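Practice Worlds: Where Robot Arms Go to Make Mistakes

Hi, Fumiko Ichikawa here again! Last month I wrote about wheels. In April I got to try a computer kit called Protora, made by a company named Lolter, and I want to tell you all about it.

Protora is a bit like a video game -- except the player is a robot arm. You choose a room, you put things in it, and then you write instructions telling the arm how to move. If it bumps a vase, you click "reset" and start over. No sweeping up!

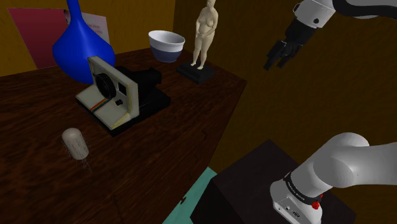

A Protora practice room, made by a computer. The black gripper has two fingers and isn't holding anything.

Look at how different the things on the cabinet are. A round bowl, a vase with a skinny neck, an old-style instant camera with a big lens. You'd pick up each of those in your own way without even thinking, right? A robot arm has to be told, or it has to practice. My first program took me 36 tries (I kept mixing up left and right).

The kit comes with 30 rooms and a workbook. I loved the rooms. The workbook has some long words in it, so grab a grown-up for chapter two. My friend Daithí Hayes, who is nine, skipped that chapter and did fine.

Want to try it? Ask if your school or library can get a copy. And send me your funniest robot crash -- I'll share my favorites next time.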